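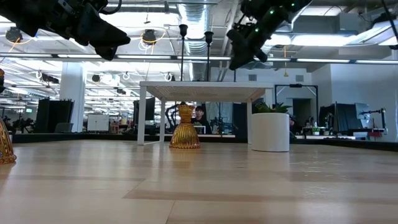

Section 2. Setting Out Your Natum Table Pieces

Before you start, give yourself a clear stretch of tabletop and a bit of time. There's no rush with this part, and most people find they move everything at least once before they're happy (we certainly do!).

1. Wipe the tabletop with a dry cloth and let your hand run over it. If there are seams between the planks, keep the base of each piece off them so it doesn't rock.

2. Lift each ribbed piece with both hands around the wide part of the base. Please don't pick it up by the rounded cap, however handy it looks.

3. Set the first piece near the middle and the second well off to one side. Brenda Mellor, who wrote our first Dumside leaflet, liked to leave a good forearm's length between them, and we've never found a better rule.

4. Put the planter down last and turn it until the leaves sit the way you like.

Note: Water the plant at the sink and let it drain before it goes back on the wood.

Caution: Never drag a piece across the table. The fluted edge can mark a soft finish, and the scratches are a nuisance to get out.

For replacement felt pads, ask for part 906.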